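Term Project Report: Choosing the Pre-Grasp Pose of a Robotic Hand from the Wrist Camera

Course: Software for Robot Systems
Project name: Teteo
Group size: 2 students

1. What we wanted to do

In our lab the arm and the hand are controlled by two separate programs. The arm program is called Flurkar and it was written by students before us. It takes a target pose and moves the wrist to it. The hand program is called Prollard and it opens and closes the fingers with a fixed list of shapes. Between them there was only a timer. The arm moved, the timer waited, and the hand closed. When the arm came late, the hand closed in the air.

Our task was to replace the timer by a small planner. The planner should look at the wrist camera picture, decide if the hand is in a good position above an open container, and only then allow the fingers to close. We did not change the low-level control of the motors.

2. Structure of the software

Teteo has three parts. The first part reads the camera and throws away old pictures. The second part makes a mask of the hand and finds the rim of the container. The third part is a state machine with the states APPROACH, HOLD, ADJUST, CLOSE and STOP.

We wrote everything in Python, except the mask, which was too slow and was moved to C++ in the second month. The parts talk with each other by messages. Each message carries the time when the camera picture was taken, and not the time when the message was sent. In the beginning we did this wrong and we lost almost two weeks with it. The rim seemed to jump when the arm was moving, and we looked for the mistake in the vision part, but it was in the time stamps.

The planner loop has a limit of 200 milliseconds. If no fresh picture comes in this time, the state goes back to HOLD and the arm must stop. This rule is simple and we would keep it in any next version.

3. The problem of the hand in its own picture

The wrist camera sees the hand all the time. A large part of every picture is the dark cover of the hand, and this part is out of focus because it is so near to the lens. Our first rim detector took the border of the cover as the strongest line in the picture, and it was very sure about it. We then tried to cut away a fixed area at the top. This worked for the closed hand, but when the thumb opened it came outside of the cut area.

The solution was a mask that is calculated from the joint angles. Prollard already publishes the angles, so we only needed a rough model of each finger. We draw the model into the camera picture, make it a little wider, and ignore all pixels inside. The widening is bigger for the thumb, because the thumb is closer to the camera and a small error in the angle gives a large error in pixels.

The mask should be checked on difficult views, where the hand covers a lot of the container. A typical one has the thumb above the compartment while the three fingers are still over the carpet, on the other side of the dark rim. For our planner the correct answer in such a view is ADJUST. The fingers must not close, and the wrist has to move before anything else.
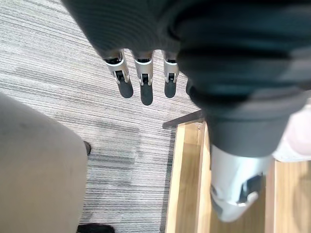 Lindiwe Cele wrote in the review of our draft that a rim found only between the fingers and the thumb is a weak reason to move the whole arm, and she asked what the planner does when this short piece of rim is in truth a stripe of the carpet. We had no good answer at that time. Her comment is the reason for the check in the next section, which was not in our original plan.

4. Checking the rim

The carpet has fine stripes, and for an edge detector a stripe and a thin rim are quite similar. We now use two conditions. The first is that the two sides of the line must look different: the texture on one side should be striped, and on the other side it should be smooth. The second is that the line must stay at the same place in the room when the wrist makes a small movement. If the line was on the floor and not at the height of the rim, it moves by a different amount in the picture, and the planner rejects it.

For the second condition the arm has to move a little on purpose. We call this the "side step". It costs time, so it is done only when the planner wants to go to CLOSE. In ADJUST the first condition is enough, because a wrong small correction can be repaired in the next loop.

5. Data and tests

We recorded 2708 wrist camera pictures with the matching joint angles. We labeled the rim by hand with a tool named Mokoena, which the other member of the group wrote in the first weeks. The tool shows the predicted mask on top of the picture, and this was more useful than the labels themselves. Many errors of the finger model were found only by looking through the pictures one after another.

The state machine was tested without the robot first. We played the recordings again and compared the chosen state with the state that we would choose. Most of the disagreements were between HOLD and ADJUST, when the rim was almost completely under the cover. On the robot, CLOSE was always confirmed by a person with a key on the keyboard. We did not remove this key before the end of the project, so we cannot say how the planner behaves fully alone.

6. Open problems

The finger model does not know about bending of the soft fingertips. When a tip is pressed against something, the mask is a bit wrong there.

A second limit is that the planner knows only one rim. If an object is lying over the rim, the line is broken into pieces and the planner takes the longest piece. Joining the pieces should be possible with the side step, but we did not try it.

Also the start of the programs is not comfortable. Prollard must be started before Teteo, otherwise the joint angles are empty and the mask is drawn at the zero position. There is a warning in the log for this case, and the start script is in the folder "tools" of our repository.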